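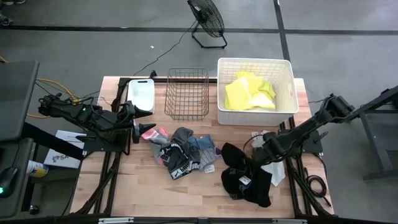

Sorting table, start of the pile. Yellow item is in the white basket.

tokgoz_7: Butcher-block top, black metal frame. Socks and underwear get sorted here. Wire basket or perforated plastic for the small stuff?

Mivar: Wire. You can see what's in it without digging.

sotasent400: Disagree. Thin wire catches knits. I use plastic for everything and fold out of that.

tokgoz_7: Heavier cloth is my other problem. It holds creases and picks up lint.

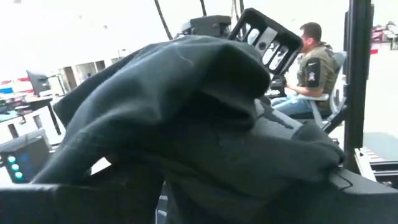
Dark gray fabric, a few pale lint marks on top.

Mivar: Wash it separately, inside out. Lint roller before folding.

sotasent400: Or skip the roller and clean the dryer filter.

Reply 7
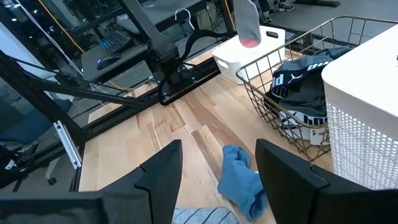

Perihan Soylu: Underwear in wire is fine, the grid doesn't snag a waistband. Socks I'd pair on the wood first, then put in plastic.

sotasent400: Still plastic for me.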